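Filed under: Shop Notes / Stage & Props

05/04/2019

Second run-through of the Burari musical at the Flillcombe. Still not convinced by the revolve. Cesico's spec says it will carry 265 kg off center with no wobble. We put 70 kg on one side and the lamp post swayed through the whole ballad. Either the spec is optimistic or our floor is out of level. Check the floor first, it's cheaper.

Haze in Act 2: director wants more. I could barely see the chorus from row F as it is. Left it alone and said I'd "look into it."

Buzatu quote for the rain curtain came in at 3255, without the drip tray. A rain curtain without a drip tray is a leak. Asked for a new quote, not holding my breath.

Quick change before the wedding number is still 3 seconds over. Everyone says it will tighten up with practice. They said that in October about the last show and we ended up cutting eight bars. Would rather try snaps on the vest now.

To do: level on the floor, snaps, ask sound why the reprise is louder than the finale.
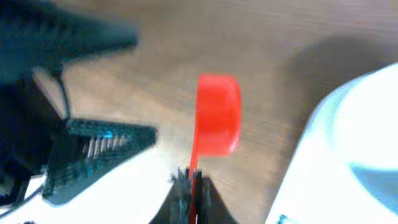 Red scoop, near the gripper jaws.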